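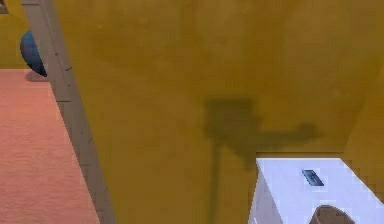
*Attachment 1: render, mustard wall with a door frame or wall edge to the left.*

**Ticket 2213 -- Saved changes going missing from the shared folder**

Raised by: Habibur Chowdhury, Amato (Natmont office)
Product: Anola file sync, desktop client
Supplier: Onineck
Related: 2155 (closed by supplier, I did not agree to that)
Status: see bottom

**Summary**

People save a file in the shared folder, the client shows a green tick, and the next morning the file is back to how it was the day before. No warning and no conflict copy. It affects drawings, spreadsheets, letters and renders alike. It doesn't happen every time, and I have been told more than once that this makes it "likely user behaviour". I don't accept that, and the notes below are partly there so I don't have to argue the point again from memory.

**Setup**

- 6 desktop PCs, all wired, all on the same switch
- One shared folder, everyone has write access
- Client version matches on all machines. I checked each one by hand, not through the admin page, which has been wrong before
- Hosted storage with Onineck, no local server
- Nobody uses the phone app. I had it removed after 2155

**What was tried under 2155**

For whoever picks this up and hasn't read the old ticket:

1. Signed out and back in on every machine.
2. Reinstalled the client on every machine.
3. Cleared the local cache on every machine, which meant downloading the whole folder again and cost us most of a working day.
4. Told staff to "wait for the tick before closing the lid". We have desktops.

The problem stopped for a while after step 3 and the ticket was closed as resolved. Then it came back. I said at the time that a fault which comes and goes can't be called fixed just because it has gone, and I'd like that noted.

**Log**

**Wednesday, 09:10**

Quote spreadsheet has lost a whole block of rows that were typed in yesterday afternoon. The person who typed them printed the sheet before going home, so we have the rows on paper and can prove they existed. File on the website matches the old version. Version history shows yesterday's save is there, then a later save on top of it with the old contents.

So the save did reach the server. Something then wrote over it.

**09:40**

Opened this ticket. Automatic reply suggests signing out and back in.

**10:25**

First human reply from Onineck. They say the later save came from one of our own machines and so a colleague must have "opened and saved an older copy". Asked them which machine. They say the standard report doesn't show that, only the account.

All our machines sign in with their own account, so the account tells me the machine. It is the front desk PC. I asked the person who sits there. She says she had the quote open to check a phone number and closed it. She may have pressed save on the way out, she isn't sure, and I wouldn't be either.

That would explain an old copy going up. It doesn't explain why the client let it win. The help page says that if two people change a file, both copies are kept and the second gets "conflict" added to its name. I have never once seen that happen here.

**11:15**

Decided to stop guessing and test it. Made a plain text file called `test-a.txt` in the shared folder with one line in it. Opened it on the front desk PC and on mine. Added a line on mine, saved, waited for the tick. Added a different line on the front desk PC and saved.

Result: the front desk version won. My line has gone. No conflict copy.

Did it again the other way round, saving at the front desk first and on mine second.

Result: the front desk version won again. It should have been mine if "latest wins", or both if the help page is right.

**11:35**

Repeated the same test between my PC and each of the others. With those machines I get a conflict copy every time, as documented. So the help page is right for 5 of them and wrong for any pair that includes the front desk. That is the first solid thing anyone has found on this, including under 2155.

**12:05**

Sent the above to Onineck with the steps written out so they could follow them. Reply came back quickly, asking whether the front desk PC has antivirus software. It does. So do all the others, and it's the same one. They asked me to turn it off and try again.

**12:30**

Turned it off on the front desk PC only, with the network cable out while I did so and back in for the test. Same result, front desk wins both ways. Turned it back on. Told them.

**13:45**

Asked to reinstall the client. Declined, with a link to 2155 step 2. If they think a second reinstall will do what the first didn't then I'd like to hear why before I spend the time.

**14:20**

Looked at the client's own log on the front desk PC. It's mostly unreadable but each upload has a line with a time. Compared it with the same line on the website. The front desk PC thinks it uploaded the test file several minutes *after* the website received it.

Checked the clock in the corner of the screen against my own. The front desk PC is fast. You wouldn't notice it in normal use, and its user says she goes by the clock on the wall anyway.

**14:35**

Windows on that PC is set to keep its time automatically. Pressed the button to sync the clock. Got an error. Tried again, same error. The time service was set to manual and not running. I don't know who changed that or when, and I'm not going to pretend I do.

Didn't fix it yet. I wanted to see the fault follow the clock first.

**14:50**

Took my own PC, which has behaved perfectly all day, turned off automatic time and put the clock forward by hand. Ran the text file test between mine and the kitchen-side PC.

Result: mine wins both ways. No conflict copy.

Put my clock back to the right time and ran it again. Conflict copy appears as it should.

Ran the whole thing a second time, since I'd be annoyed at anyone who sent me a single result and called it proof. Same outcome.

**15:10**

Started the time service on the front desk PC, set it to automatic, synced the clock, restarted. Clock correct. Ran the test against mine. Conflict copy appears.

**15:30**

Sent everything to Onineck. My reading, for what it's worth from outside: the client trusts the time given by the PC. If a save is stamped later than the one on the server, it's treated as newer and goes straight over the top without checking whether that PC had ever seen the version it was replacing. With clocks that agree you'd rarely notice. With one fast clock, that PC beats everybody.

It would also fit what happened after 2155, if the clock was set right at some point during all the reinstalling and then drifted off again. I can't show that -- the logs don't go back far enough -- so please treat it as a guess.

**16:05**

Reply from Onineck, quoted in full:

> Thank you for the update. We are glad to hear that correcting the system clock has resolved your issue. Anola requires an accurate system time on all devices. We will now close this ticket.

Reopened it.

**16:20**

My answer, copied here so it stays with the log:

> Please don't close this. Correcting one clock has stopped it happening on one PC today. The client still overwrites other people's work without a word whenever a clock is wrong, and clocks do go wrong. I can't find the requirement you mention on the install page, the help page about conflicts, or the page of system requirements. If it's written down somewhere, send me the link. If it isn't, I'd like two things: the client should warn when the PC's time doesn't match the server's, and a save from a PC that hasn't seen the latest version should make a conflict copy whatever the clock says. Until then I want this logged as a fault in the product.

**16:50**

Passed to "the product team". No reference number given. Asked for one.

**Getting files back**

In case anyone else in the office reads this before I've been round to see them:

1. Open the shared folder on the website, not on your PC.
2. Right-click the file and choose *Version history*.
3. Look for a save of yours directly under one from the front desk account.
4. Download it. Do not press *Restore*, because that puts the old one on top of whatever people have done since.
5. Save it next to the current file with your initials on the end, and compare the two before you delete either.

I've done the quote spreadsheet. The rest of the folder I've only skimmed, and version history has to be opened one file at a time, so please check your own. If a file seems fine but you remember changing it, trust your memory and look.

**Still open**

- Why the time service was off on the front desk PC. Could be an update, could be one of the tidy-up programs that used to be installed on it. Those have gone now.
- Whether the clock drifts again with the service running. If it does, the battery on the board is my first suspect. I'll look at it each morning for a while.
- Link to the written clock requirement. Asked for, not received.
- Reference number from the product team. Asked for, not received.
- 2155 should be linked from the supplier's side as the same fault. They've marked it "unrelated", without giving a reason.

**Status:** open, waiting on supplier. Workaround in place. Please do not mark as resolved without a reply from me.

-- H. Chowdhury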